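A visit to the Gilow shed, where the arms get built

I finally made it to Gilow! I'd been meaning to go since the spring, and then in August I had a free afternoon in Nerbridge and a bus that stopped practically at the gate, so that settled it. For anyone who hasn't come across it, Gilow is a shared workshop in what used to be a carpet warehouse. Members pay a monthly fee, get a shelf and a key code, and build pretty much whatever they like in there. One group has spent most of the year on a robot arm called the Wan, and the visit was built around that.

The doors opened at 2 and I was there a few minutes after, slightly sweaty, with a bag of plums I'd bought on the way and then had nowhere to put. Coffee was on a cart by the lathe. You sign in, you get a sticker, and then you're more or less left to wander, which suits me fine. I'm a kitchen-table builder (one small arm, lots of burned fingers) and what I wanted was to nose around other people's wiring.

The Wan is a home build in the best sense. The plans started out as somebody's weekend drawings and have been passed around and redrawn so often that there are now 3 versions going in the same room, and they don't share bolts. I asked which one I should copy and got two answers at the same time. The older version is simpler to put together but the elbow sags when it reaches out far. The newer one has a stiffer elbow and a wrist you can take off with a single hex key, and I spent a good while just taking it off and putting it back on. Very satisfying!

The parts for the newer one came to 896 dollars, and they had the whole bill pinned up on a corkboard, right down to the zip ties. I loved that. So many build pages give you a price and then you find out it left out the power supply. Most of the money is in the motors. The motor drivers are a kit called Winasov, and opinions about it in the room were mixed, to put it kindly. It does what it should once it's set up, but the connectors are tiny and the manual assumes you already know the order to plug them in. One person had drawn a plug-in order in marker on the underside of the bench, so you have to crouch to read it.

The part I learned most from was gripper work. I'd always treated the gripper as the thing you bolt on last, and at Gilow they do it nearly the other way around: fingers first, then the wrist, then they decide how strong the rest needs to be. They keep a box of old fingers, all shapes, and you can dig through it and see where each one cracked – usually right at a screw hole. I've had the exact same break at home and blamed the plastic. My holes are simply too close to the edge. I went home and measured, and yes, they are.

We also had a long chat about picking up dishes. Round things with a thin rim are a pain, and shiny ones are worse, at least for a wrist camera, where a lamp overhead can put a big glare patch right next to the thing you want. The advice I got was to practice low down and go for the rim from the side, one finger in and one finger out, and to leave the middle of the dish alone. They log their tries in a paper notebook, and the page it was open to was numbered 226. I don't keep any log at all, so that was a bit of a nudge.

Things I'd grumble about: it's loud when the dust extractor is on, there's hardly anywhere to sit, and the talk at 3 started before half of us had found the back room. The talk itself was on cable routing and it was good, if fast. I'd have liked a handout. There's also no parking to speak of, so take the bus if you can.

I came away with a list of things to change on my own arm, a spare finger from the box (they let me have one with a hairline crack, to copy the shape), and no plums, as I'd left them on the coffee cart. The next visit day hasn't been set yet, but they told me to keep an eye on the board by the door, and I'm hoping the one with the sagging elbow gets its fix before then, because I'd like to steal that too. 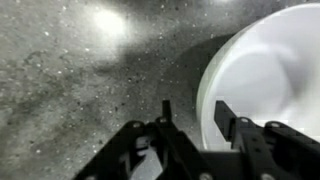

Marisol: I built the older Wan last winter and the elbow sag got a lot better once I moved the spring anchor closer to the shoulder. Cost me one bracket and an evening. Agree on the Winasov connectors, I label both ends with tape before anything gets plugged in.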